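**Welar introduces grey bench mat for small-parts work**

*Trade release, March*

Welar has added a plain grey work mat to its bench range. The mat is intended for the sorting, inspection and hand assembly of small plastic parts such as connector housings, clips and caps, and is sold under the name Tazi. It replaces the green ruled mat that the company has supplied to repair shops and training benches until now.

The new mat has no printed grid. Customers who use the ruled version for cutting will still be able to order it while stocks last, but most of the requests received by Welar in the past year came from benches where nothing is cut. On those benches the printed lines made small pale parts harder to pick out, particularly parts with ribs or slots of their own. A matt, unmarked surface in a mid to dark grey gives a clear outline to white and natural-coloured mouldings and does not throw back the glare of an overhead lamp.

Surface texture is fine enough to let a part be turned with a fingertip. It is also enough to stop a light housing from sliding when the bench is knocked. The underside is smooth and carries no adhesive.

Welar recommends that the mat be laid directly on a flat wooden or laminate worktop and fixed at the corners with ordinary masking tape. Screws, staples and double-sided tape should not be used. Masking tape can be torn by hand, holds well enough for bench work and comes away from finished timber without lifting the surface. Where one strip does not hold a corner down, a second should be laid across it so that the two overlap.
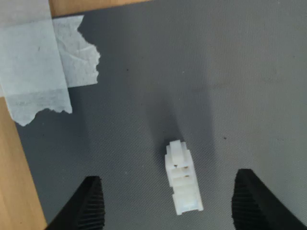
Tape should be renewed when it begins to lift, and any residue removed with a damp cloth and mild soap. Solvent cleaners will leave shiny patches on the mat and are not covered by the guarantee. The mat need not be squared to the worktop. Many users prefer to set it at a slight angle to suit the working hand, and this has no effect on wear.

Before release the mat was used at the Farau assembly workshop, where connector housings are checked by eye before terminals are fitted. The workshop handled 3,857 housings on the new surface during the trial. Of these, 61 were set aside for short mouldings, blocked slots or damaged latches. An earlier batch of 2,163 had been checked on the ruled mat, but the two batches came from different tools and Welar makes no claim on the basis of a comparison. Staff at the workshop asked for two changes, both of which have been made - a slightly darker grey, and a square corner in place of the rounded one, as tape was found to grip a square corner better.

The mat is supplied in three sizes. The smallest fits a single tray position, the middle size suits a standard repair bench, and the largest can be trimmed with a sharp knife and a straight edge. Mats are delivered rolled. They should be left face down on a flat surface overnight before taping, and in a cold store room they may need longer.

Over 500 mats are held for the first deliveries. Trade orders are handled by Pirnex, which also supplies the tape in single rolls and boxes. Existing account holders may exchange unopened ruled mats for the grey version of the same size, with carriage charged at the usual rate.

Samples of the mat material can be requested from Pirnex with any bench order. Requests received before noon are sent out the same working day.

**Notes to editors**

Welar supplies mats, trays and small storage for workshops and training rooms. Tazi mats are for indoor use only and are not rated for static-sensitive work. A separate static-safe mat remains in the range - its specification is unchanged.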